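El neceser de invierno y otras formas de autoengaño

Cada febrero abro el armario del baño con la intención de tirar cosas y lo cierro habiendo comprado dos más. La industria cosmética lo sabe y por eso saca en esas fechas sus cremas «de transición», una categoría que abarca desde el final de las rebajas hasta que una se atreve a enseñar los tobillos.

Este año decidí hacerlo bien. Pedí ayuda a Urszula Nowakowski, facialista con consulta propia y una paciencia que cobra aparte, y le llevé el neceser entero en una bolsa de la compra. Lo volcó sobre la camilla, apartó un bálsamo labial y me preguntó si lo demás era mío o lo había heredado.

Su teoría es que la piel de invierno pide grasa, silencio y que la dejen en paz. Yo venía de una rutina de noche tan larga que cenaba a mitad. Me retiró el tónico exfoliante, el sérum de la mañana, el otro sérum de la mañana y una bruma de rosas que, según ella, era agua con muy buena opinión de sí misma.

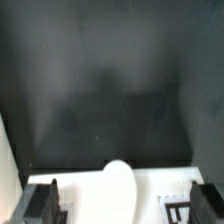

Gris carbón, el color que le queda a una en la cara en febrero.

Sobrevivieron un limpiador en leche, una crema espesa y el protector solar, con el que Urszula no negocia. Lo quiere a diario, también con niebla, también para bajar la basura. Le pregunté cuánto había que ponerse y me enseñó una cantidad con la que yo habría pintado un pasillo.

La crema que me recomendó es la Posberg de tarro bajo, 417 coronas en la farmacia y bastante más en cualquier sitio donde te la envuelvan. Huele a lana limpia. La extiendes, esperas y durante un rato no puedes acercarte a un gato. Luego se asienta y la cara deja de tirar, cosa que en mi caso no ocurría desde octubre.

En el extremo opuesto está el aceite de Sekau, precioso, dorado, con cuentagotas de cristal. Lo usé nueve noches y la funda de la almohada tiene ahora un cutis envidiable.

Para las manos, mi amigo Rigoberto Mamani, florista y por tanto persona con las manos en agua fría desde las seis de la mañana, jura por el ungüento Bednarek. Viene en una lata que solo se abre si no tienes las manos untadas de ungüento Bednarek. Él la deja siempre a medio cerrar. Yo uso una cuchara.
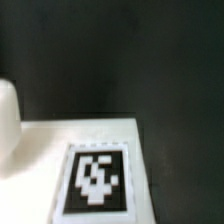

El capítulo del color

Sobre maquillaje, Urszula se declaró incompetente y me mandó a Damian Olszewski, que lleva años maquillando novias y ha desarrollado el tono de voz de un negociador de rehenes. Me miró las mejillas y dijo «colorete en crema» como quien receta un antibiótico.

Probé el Bosoven en el tono 144, un teja apagado que en el tarro asusta. Se pone con los dedos, alto, casi en la sien, y se difumina hasta que crees que te lo has quitado. El 124 es más rosa y queda bien a quien duerme ocho horas. Damian me lo dejó probar por cortesía.

También me prohibió los polvos hasta abril. Los he guardado en el cajón de los calcetines, donde conviven con la bruma de rosas, que al final no tiré. Costó lo suyo y, con la calefacción puesta, da gusto echársela.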